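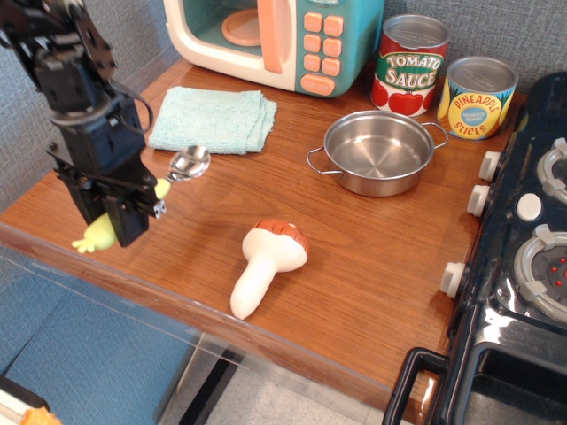 I have been defending the toy kitchen for years now, mostly to relatives who think a child would be better off with a tablet or a violin, and I don't expect to stop soon. Ours came from a yard sale in Lalturside one August, over nine years ago, and it has outlasted two sofas and a perfectly good washing machine.

What I love is how dull it is. A microwave with a door and some buttons, a stove, a can of tomato sauce, a can of pineapple slices that will never be opened — and out of that a child will make you lunch, and then make you the same lunch again, and stand there until you've said how good it was. My friend Ermelinda Godinho raised three children around one of these and swears the youngest learned patience from waiting on a microwave that doesn't run.

The newer sets talk. They sizzle and beep and count to 6 in a cheerful voice, and I find the children go quiet around them, as if they'd been asked to listen. Give them a spoon and a folded towel and they do the sizzling themselves (loudly, I admit, and usually before breakfast).

So if you have one taking up a corner and you're tempted to haul it to the curb, please wait another year. Put a real towel on the counter and ask what's for supper.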